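Dralia Opens Pondcombe Showroom for Home Bars and Tasting Rooms

PONDCOMBE, Sunday, March 26, 2023

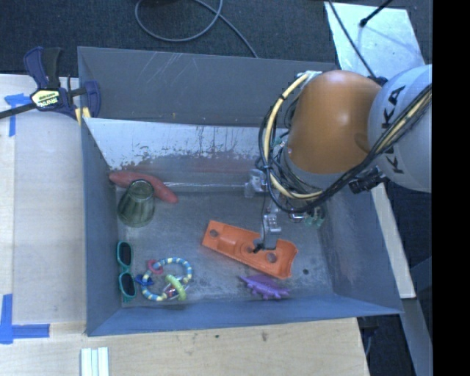 Dralia, a designer and builder of custom home bars and tasting rooms, has opened a 1,714-square-foot showroom in Pondcombe. The new space has four full-size bar layouts, a sample library of countertops and cabinet finishes, and a meeting area where clients can go over drawings with a designer.

The company has completed around 100 projects for homeowners and small restaurants. Most of its early work was in basements and converted dining rooms. Restaurant and hotel clients now make up a growing part of the business, and the showroom includes a commercial back bar with undercounter refrigeration, a glass washer and a draft system.

Each Dralia project starts with a site visit and measured drawings. Cabinets are built to order and finished before delivery. Dralia's own crews handle installation, and licensed local contractors do the plumbing and electrical work.

The showroom is also the first place to see the Bélanger line, a set of 23 standard cabinet and shelving units that can be combined to fit smaller rooms. Bélanger units cost less than fully custom work and have a shorter lead time. They come in oak, walnut or painted maple.

Dralia has also signed a supply agreement with Grerner, which makes bar sinks, foot rails and brass fittings. Grerner products will be offered with both custom and Bélanger orders starting in July.

The Pondcombe showroom is open Tuesday through Saturday. Walk-in visitors are welcome, but design meetings are by appointment. Trade clients can ask for drawings and price lists at the front desk.

About Dralia

Dralia designs, builds and installs home bars, tasting rooms and restaurant bars. The company is based in Pondcombe.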